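Last updated: Tue 1 October

About Kivi

We're the small workshop at Bandbridge that helps other workshops buy robots without getting burnt. Mostly that means planning, budgeting, reading quotes, saying no to things. Some hands-on too.

Started out as the buying desk for one factory, Vurnau. They wanted an arm for cable work, had a budget line of 3,147 and no idea if that covered the gripper. It didn't cover the gripper. We've been doing sums like that ever since, for them and for whoever rings up.

What we do

Equipment plans, usually over 3 years. What to buy first, what can wait till April when the new budgets land, what to hire. You get a spreadsheet and a couple of pages of plain notes, no slides.

Quote checking. Send us the quote as it came. We go through it line by line and write down whats missing: cables, mounts, spare fingers, guarding, delivery, training days, the second visit when the first one overruns. Turnaround depends how busy we are, ask.

Bench trials. Before you spend, bring your own parts and we try the job on our bench. Bring the awkward ones please. Everyone brings the nice stiff parts and then it's the floppy cable that eats the money.

What it costs

First call is free. A quote check is a flat fee, see the price sheet, ask for the current one as the old one is still floating about. Bench trials are charged by the half day. We've had clients save up to 2,064 on a single order just by dropping extras they'd never of used, but plenty save nothing and simply end up with the right thing.

We don't take commission from suppliers. Had offers.

The bench

Cable work is most of what we get asked for now, plugging in, routing, holding a lead steady while something else happens. So pegboard, brackets, a gripper on an arm, and a lot of leads. Everything on the board can be moved, which keeps the set-up bill down when you want to try a second layout.
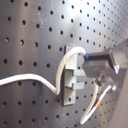

T. Flilumberg

A white lead looped over the top of the bracket, with the black plug held in the gripper. Simple enough to look at. When you budget for a job like this put the fingers and the fixture on seperate lines from the arm, they get changed far more often and you'll want to see what they cost you.

Also allow for the cables on the gripper itself. They need somewhere to go, and rerouting them later is paid time.

Visits by arrangement. Ring first, the bench is often booked. If you're after a plan in time for April get in touch before Christmas, we do fill up.

Contact: Kivi, Bandbridge | © Kivi | Back to top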